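Laundry cell at Kneath returns to service after June maintenance

The two-armed laundry cell at the Kneath assisted living workshop has returned to daily use following its first full maintenance period. Work was carried out by Sudine, which has held the service contract for the Vosex robot since the cell was set up, and was completed within the month of June as planned.

The maintenance fell due when the cell passed 2,000 loading cycles. Staff had also reported that the left arm was slowing down at the end of its reach, and that two loads in one morning had been abandoned when the controller lost contact with the left gripper. Both faults were recorded in the Wirnotine service log and passed to the contractor the same afternoon.
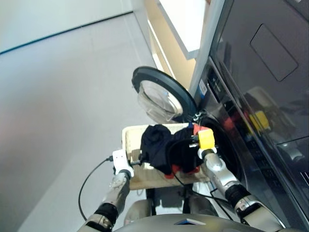 Cable wear was found to be the cause of the lost contact. The connector at the left wrist had worked loose, and the outer covering of the cable was rubbed through at one point. Loading is a demanding task for this part of the machine, as both grippers must keep hold of the basket while it is tipped towards the open drum, and the black cable from the white gripper has to hang in a loop with enough slack to follow the arm. The replacement cable is 15 centimetres longer than the one first fitted. It is secured by a clip at the wrist, and the clip is to be inspected every week.

The slow movement of the left arm was traced to a speed limit entered during the original set-up and never removed. Tiziana Martinelli of Sudine corrected the setting and repeated the full reach test on both arms. The right arm needed no adjustment.

The wrist cameras were then cleaned and their exposure settings reviewed. Laundry work takes the grippers from a bright room into places where there is very little light, and the earlier settings had left the cameras slow to respond. The exposure time has been shortened, and the arms now pause briefly before each attempt to grasp. Staff are asked to keep the ceiling lights on whenever the cell is running, including during the evening load.

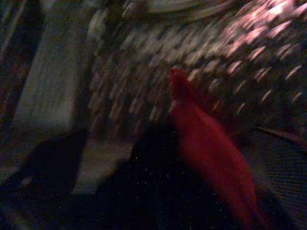 Gripper fingers and daily checks

The fingers on both grippers have been removed, washed in warm water with a mild soap and refitted. Fabric fluff had gathered on the inner faces, which reduces grip on thin items. The screws were tightened in the order given in the manual and marked with paint, so that any movement can be seen at a glance.

A revised daily check is now in force. It takes around 22 minutes and is to be finished before the first load. The operator opens and closes each gripper, wipes the inner faces of the fingers, looks over the cables from wrist to shoulder and confirms that the washing machine door opens fully without touching either arm. An empty basket is then placed in position and the arms are brought down to it at low speed. The fingers must enter the basket without catching on the weave, and must stop clear of the bottom.

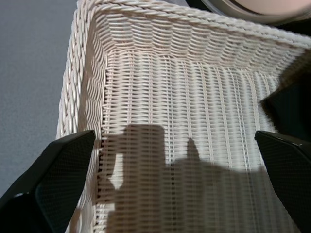

Heledd Skyrme welcomed the new check but asked that it be reviewed in the autumn, noting that the morning shift already has a good deal to do before the first load. She also asked for a second set of fingers to be kept on site, so that a worn pair could be changed without waiting for a delivery. Sudine has agreed to supply the spare set at no extra charge.

Rhun Ruddock will keep the Wirnotine log for the workshop, and any stoppage lasting longer than 60 seconds should be reported to him on the day it occurs. Printed copies of the revised check are available from the workshop office.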